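Filed under: Residents' Board > Shared Spaces > Furniture and Flooring

Proposed replacement of tables in the Mabuza Hall reading room

S_Agbenyega
Members are advised that the Plillarico Residents' Association will replace the reading room tables before the February session. The present proposal is for four large rectangular tables in place of the 22 folding units now in use. Written comments are invited in this thread. Comments made by telephone cannot be entered in the record.

Seidu Agbenyega
Secretary, Shared Spaces

harrow_lane
Thank you for the notice. Please confirm whether the folding units will be kept in storage. The chess group sets up and clears the room every week and depends on tables that two people can carry. A fixed table of the size proposed would end that arrangement.

unit9_owner
I write in support of the proposal. The folding units have been repaired on two occasions at the association's expense, and the hinges remain a hazard to fingers. Large tables are also better suited to newspapers and maps, which readers at present spread over a seam.

As to finish, I would ask that the association choose a plain matte top in a middle gray. Glossy tops reflect the ceiling lights, and several older readers have raised this at meetings.

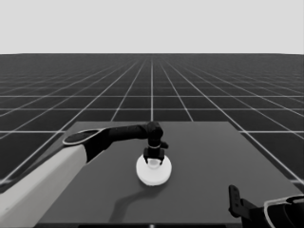 The same consideration applies to the flooring. The Zurlow quotation included a high-polish option at additional cost, and I see no case for it. If the floor is to be tiled, the tables should be set square to the grout lines, as any small error in placement will be plain to everyone who enters.

harrow_lane
With respect, the flooring is not before us. The notice concerns tables only. I would also question gray on gray. A reader with low vision needs to find the edge of the table without difficulty, and a top close in shade to the floor does not help.

Umolell_tenant
I agree with the previous member on contrast. My mother uses the room and has walked into the end of a table more than once. A light top on a dark floor would be preferable. I take no position on the folding units.

unit9_owner
The point on contrast is accepted. I would amend my request to a pale matte top. I do not accept that flooring is a separate matter when both contracts fall in the same budget year.

S_Agbenyega
The comments above have been entered. In reply to harrow_lane, two folding units may be retained for the chess group, subject to space in the east closet. Flooring will be heard under its own notice, and the Zurlow quotation will be attached to it.

harrow_lane
Two units will not seat the group. I request that the number be reconsidered and that my objection be recorded.

S_Agbenyega
The objection is recorded. Samples of the table finishes may be viewed at the office on request.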